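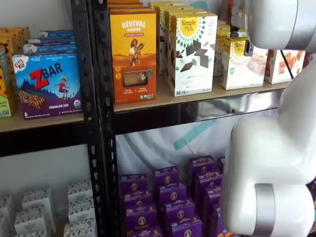 Abelardo Bedoya wrote in to say that my last column on the Molcombe stoppage was unfair to the arm. It did what it was told, he says, and the shelf was in the wrong place. He would blame whoever moved the shelf.

I don't think that lets anyone off. The arm at Molcombe was reaching for a box on an upper board when its elbow joint met the front beam one level down. The gripper was fine. The software was watching the gripper. It kept pushing for 2 seconds before the force limit tripped, and by then the unit had shifted 47 millimeters and a stack of snack bars was on the floor.

Pleria, which runs the site, called it a calibration fault and had the arm working again in 30 minutes. I would call it a safety fault. Shelving gets bumped. People lean on it, restock it in a hurry and push it back by eye. A machine that works this close to steel uprights should check where they are before every reach – and check for its whole body, elbow included.

Wim Wuyts at Greson has argued that a check like that costs 5 seconds a pick and no customer will pay for it. Maybe so. Then sell a slower arm, or put it behind a fence.

What bothers me most is the log. It lists the event as a dropped item. Anyone reading it next December will see a few damaged cartons and nothing about a shelf that moved. Pleria should correct the entry and send it to the other sites that use the same arm.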